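From the Sorting Corner

If you have ever opened a box of hardware that came through the mail and had half of it roll under the shelves, this item is for you. I spent most of September going through the parts donations at our Holmont workshop, and I have opinions now. Strong ones!

First, get yourself a cloth. A big, bright one. I used to tip everything straight onto the bench and lose at least one screw per box, and I was forever down on my knees with a flashlight. Then I spread out a green cloth left over from the Eltodley fair and the difference was ridiculous. Silver things show up. Tiny scraps show up. When you're done you gather the corners and shake it outside (wrinkles and all, I never iron mine and I'm not about to start).

Second, don't fight the box. Some of them come taped like a bank vault, and if the flaps tear, they tear. I stand the carton on a crate so I'm not bent double, open it wide and keep it right beside the cloth. My back is 60 and has views on these matters.

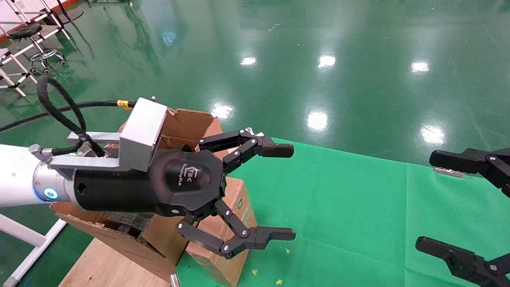
Torn flaps, wooden crate, green cloth: the whole system, with one bit of metal lying on the green.

We had 9 boxes waiting when I started, and the Dinu donation alone had almost 400 loose pieces in it. I know because the packing slip said so — I did not sit there counting. Most of it was good, usable stuff, and it went into the drawers by the back door. The rest is in the "who knows" tub, so please have a rummage next time you're in.

Now, cardboard. I keep the flat pieces. A decent panel goes under a glue job, or between two layers in a drawer, or gets cut down for labels, and one with a hole in it can hang on a nail. I have a stack behind the Flastura shelving and you're welcome to it, but please take from the top so the whole lot doesn't slide down on you.

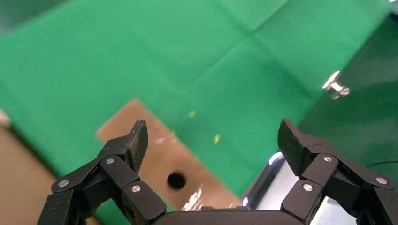

A flat piece of cardboard with a round hole, and what looks like a stray bolt or screw over on the darker green.

Speaking of strays, every lone fastener goes in the jam jar by the kettle. Please don't guess at a drawer! I found 5 different sizes in the one marked "small" and it took me a whole evening and two cups of tea to put right.

More boxes are due before the end of the month. If you have a spare cloth at home, the brighter the better, drop it off any time after 4 p.m. and I'll put it to work.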